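# Household Waste Sorting in Zarkville

Student project report, February 2022
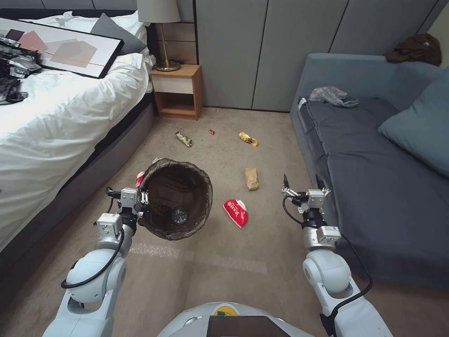 Our group asked 40 households in Zarkville to weigh their trash for three weeks in January. Each home kept food scraps, paper and everything else in separate bags and wrote the weights on a sheet we gave them.

Six households dropped out. The rest recorded 2,034 pounds in total, and food scraps made up around a third of it. Paper was lower than we expected. Homes on the Lernesura side of town have no curbside paper pickup, so their sheets are listed separately in the appendix.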